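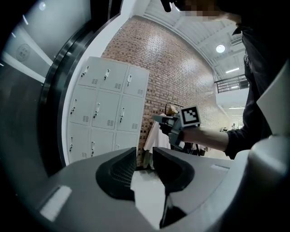
A grey door, and a bit of pale floor to go with it.

Bring back the door

Jolene Costigan
25 July 2021

I've been looking at flats to rent in Veres for longer than I'd like to admit, and I have a complaint. Where have all the doors gone? I don't mean front doors, they still do those. I mean the ordinary ones inside, the kind you pull to behind you when you want to make a phone call or fry an onion.

The last place I saw had three. One on the bathroom (thank you very much), one on the bedroom and one on a cupboard with a boiler in it. Everything else was what the agent kept calling "the living space", which meant a sofa you could touch from the cooker. He was ever so proud of it. He stood in the middle and spread his arms out and said there used to be a wall right where he was standing, and I'm afraid I said, "What a shame."

I do understand why people like it. You walk in, it's bright, it looks twice the size, and you can picture yourself chopping herbs while your friends sit about with a glass of something and adore you. My sister has a kitchen like that and I've had some lovely evenings in it. But I've also tried to watch the end of a film in there with the dishwasher going, the extractor fan roaring and my nephew practising the recorder at the far end of the same room, and I can tell you the light was no comfort at all.

I grew up in a small terraced house in Okivine, five of us, and it had doors all over the place. There was even one at the bottom of the stairs! It opened straight onto the second step and caught every visitor on the elbow. My dad threatened to take it off each winter and then thought better of it when the cold came down from the landing. You could be in a foul mood in that house and take it somewhere. You could wrap presents. My brother could play the same song 30 times in a row and we'd only get the thump of it through the wood, and I'm fairly sure that's the reason he's alive today.

And then everybody I knew spent last year at home. I'd have thought that would settle the argument for good. Maxence Chauvin, who I used to share an office with, did his job from one end of a big handsome room while his wife taught fractions to a class of children from the other. He told me he'd have paid almost anything for a door. In February he got a price for putting a wall back, a plain stud wall, nothing fancy, and it came to more than the previous owners had spent on knocking it down. He's hung a curtain. It keeps out nothing whatsoever, but he says he feels better behind it.

Then there's heating. I'm no engineer, but I know that if I'm cold and sitting in one small room, I can warm one small room. My gran ran her whole winter on that idea, and she'd shout "Door!" at anyone who left it swinging, including the vicar. Now we heat a sort of barn so that our ankles might be comfortable, and we put a rug down, and then another rug.

People tell me open plan is more sociable. I'm not convinced. I think I like my family best when I've had an hour away from them, and I'd guess they'd say the same about me (they have said it, in fact, at Christmas). A closed door needn't be a sulk. You can knock on it. Knocking is a nice thing to do to someone, it asks whether they fancy company, and you can't knock on a breakfast bar.

I'm not asking for anything grand. I don't care if it's one of those hollow ones that weighs less than the cat. I'd take a sliding door, a folding door, a half-glazed one with that bobbly glass from the seventies. I'd happily pay an extra 50 a month for a kitchen that shuts, and I'd go to 100 if the door had a proper handle, the sort you can open with your elbow when you're carrying two mugs of tea.

I've got another viewing tomorrow, over by Bokgate. The listing says "flowing layout". I've rung ahead to ask what flows into what, and the young woman on the phone said she'd have to check.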